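mirkance-tapwater

README and data card

Hardness, chlorine, pH and copper readings from kitchen taps in Purkville, with the notes people wrote when they handed in their bottles. Read the section on limits before you plot anything. Most of the charts we have seen made from the first release should not have been made.

What is in the folder

readings.csv — one row per bottle, 183 rows
homes.csv — one row per address, 134 rows, street names removed
notes.txt — the comments from the bottle labels, typed in as written
CHANGES — what moved between releases and why

The two CSV files join on home_id. Some homes sent in more than one bottle, so if you average readings.csv straight down you are giving extra weight to the people who were worried enough to come back. Average by home first, or say clearly that you didn't.

Columns in readings.csv

home_id: a random string. It means nothing and does not sort into any useful order.
draw: "first" if the bottle was filled before any other water was run that morning, "flushed" if the tap ran for two minutes beforehand, "unknown" if the label was blank. We take people's word for this. You may not want to.
hardness: mg/L as calcium carbonate, by titration.
chlorine: free chlorine in mg/L, by Hilteo color disc.
ph: by meter, one decimal place.
copper: mg/L, by the Lương method sheet, revision 6.

Blank cells mean no reading was taken. Zero means the reading was zero, or too low for us to tell apart from zero. The first release mixed these up in the copper column, and anyone who still has that file should delete it.

Why this exists

The water in the older half of Purkville has a reputation. People say it ruins kettles, turns hair green and tastes like pennies. A store on the edge of town sells softeners on the strength of that reputation, and its flyers quote a hardness figure with no source. The yearly report from the utility gives a single average for the whole town and does not say where the samples were taken. Neither of these told us what comes out of a particular tap, so we asked for bottles.

We expected to find that the old half had harder water. It does not, or at least these bottles don't show it. The spread inside any one neighborhood is wider than the gap between neighborhoods. We are aware that a dull result gets less checking than an exciting one, so we went back through the titration sheets with that in mind. Two rows changed. The picture stayed dull.

Copper is a different matter. First-draw bottles from homes with older pipes tend to read higher than flushed bottles from the same homes, as any plumber would tell you. The dataset adds very little to what was already known there, and we would be suspicious of anybody who used it to claim more.

How bottles were collected

Clean plastic bottles were left in a crate at the Mirkance front desk with a printed label and a half-page of instructions. People took one, filled it at home and brought it back. The desk closed early on Friday, so there is a gap at the end of each week. Bottles that came back with no label were poured out. Bottles that came back smelling of orange juice were also poured out.

This was an open call. It reached people who walk past the front desk, who read notices, and who already had an opinion about their water. Renters are thin on the ground in homes.csv. So are people on private wells, who were welcome to join in and mostly did not. If your question depends on a fair sample of the town, stop here, because this isn't one and no amount of reweighting will make it one.

Most bottles were filled in August, when the supply is warm and chlorine drops off faster between the plant and the tap. We have no winter readings to set beside them.

How readings were made

Hardness was titrated twice per bottle. If the two runs disagreed by more than 4 percent a third was done and the middle value kept. The separate runs are not in this release — they are on paper, and the handwriting is the reason.

Chlorine was read by eye against a color disc. This is the weakest column in the file. Two people looking at the same tube will often pick neighboring shades, and one person will pick differently before and after lunch. Chlorine also leaves the water while a bottle sits in a crate. We did not record how long each bottle sat. Treat the column as "some" or "hardly any" and leave the decimals alone. The disc has decimals printed on it, which is the only reason the file does.

The pH meter was checked against two buffers each morning. It drifted upward over the day by a small amount. We did not correct for this, as we had no afternoon buffer readings to correct with, and a guess dressed up as a correction is worse than a known drift.

Copper used a reagent powder and a small photometer. The powder does not like being rushed. Several early readings were taken before the color had fully developed and have been blanked out.

Sample volumes for hardness and copper were measured by pipette. A pipette that is off by a little will shift every row the same way, so comparisons between homes should hold up better than the absolute numbers do. We weighed water from ours before starting and it was within its stated range. We did not weigh it again at the end, and we should have.

Known problems

Repeat bottles from one home do not always carry the same person's idea of "first draw."

Filter jugs and under-sink units were asked about on the label, but the wording was poor. "Do you filter?" got answers about coffee. The filter column has been dropped.

Softened homes are not marked. A handful of very low hardness values almost certainly come from softeners, and taking them out by eye would be a convenient way to get a tidier chart. They stay in.

The notes file is fun to read and proves nothing. One label says the water "got worse after the road work." There is no before reading for that home, or for any other.

What not to use it for

Deciding whether your own water is safe. Get a proper test from a certified lab.
Selling softeners.
Arguing that softeners are a scam.
Training a model to predict hardness from location. Somebody has tried this with the first release and reported a good score. The score came from repeat bottles landing on both sides of the split. If you must, split by home_id.

Reuse

Free to copy and change, with credit to Mirkance and the release number. If you fix something, send the fix. If you find that a claim on this page does not match the files, trust the files and tell us.

Bench equipment

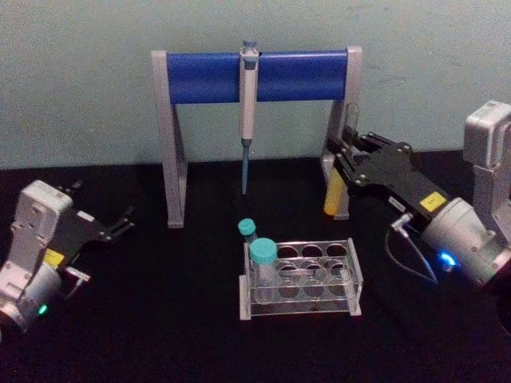
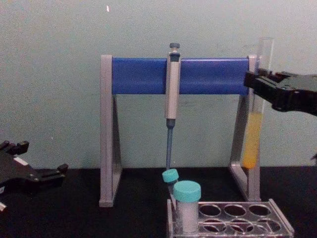
Single-channel pipette hanging from the blue bar of its stand, black tabletop. Both views.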